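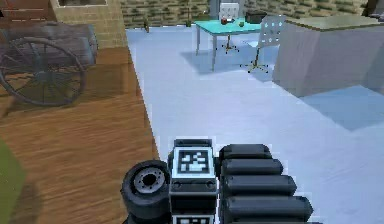

Simulated indoor room, with marker block, black wheel and gripper.

Somness Announces Summer Tour and New Album "Statgate"

BEDIA, Jun 21, 2018 – The folk and ambient duo Somness will release its second album, "Statgate", at the end of this month, and will begin a summer tour with a concert in its home town of Bedia. The album has nine songs and is published by the independent label Chacko Records, on vinyl, on compact disc and as a download.

Somness started as a home project with one acoustic guitar, one harmonium and a borrowed tape machine. The first album was sold only at concerts and by mail, and it reached 2492 copies. For a duo that sings very quietly and almost never plays on the radio, this was a good result, and it gave the two musicians the possibility to work on the new songs without hurry.

The songs of "Statgate" were written during one long winter. The duo rented a former grain store outside Bedia and recorded there mostly at night, when the road was silent. On two songs, the rain on the roof can be heard, and the musicians decided to keep it. The voices were recorded together with one microphone, and there are very few overdubs. A small string group joins on the title song and on the closing song, "Harbor Without Boats".

"We wanted a record which sounds like the place where we made it," the duo says. "The first album was very clean. For this one we left the chairs, the breathing and the weather. Some friends told us to take them out, but we like them."

Listeners who know the first album will find longer songs this time. "Low Field" runs for more than eight minutes and has no words until the middle. "Letter to the Ferry Office" is the shortest and the most direct, with only guitar and two voices, and it has been a part of the concerts already since last year. The single "Salt Door" can be heard now on the website of the label.

The tour opens at the Bedia Assembly Hall, which has 235 seats. The duo will play the complete new album in order, with the string group on the stage, and after a break there will be older songs. The concert is seated. Doors open at 7:00 p.m. and the music starts at 8:00 p.m. The audience is kindly asked to come on time, as the first song is played with the lights off and the doors will stay closed until it is finished.

After Bedia, Somness will travel by van to small halls, churches and two open-air festivals. The duo will cover 3440 kilometers before it comes back home at the end of the summer. At most of the concerts there will be no opening act. The complete list of dates is published on the website of Chacko Records, and it will be updated if more concerts are added.

Chacko Records will also make a limited edition of 80 copies on clear vinyl, with a hand-printed cover and a booklet with the lyrics. This edition will be sold only at the Bedia concert, one copy per person. It will not be printed again.

Tickets for Bedia are on sale now at the box office of the Assembly Hall and through the label. Students and people over 65 pay a reduced price. The hall has a step-free entrance on the garden side, and visitors who need a place for a wheelchair are asked to write to the box office before the concert.

About Somness
Somness is a duo for voices, guitar and harmonium, based in Bedia. Its music takes from old ballads and from slow electronic music.

About Chacko Records
Chacko Records is an independent label for folk, ambient and chamber music. It publishes four or five albums a year.

Press contact
Review copies, interview requests and accreditation for the Bedia concert: please write to the press office of Chacko Records. Requests for photo passes should arrive at least three working days before the concert. Photography is allowed during the first two songs after the break, without flash.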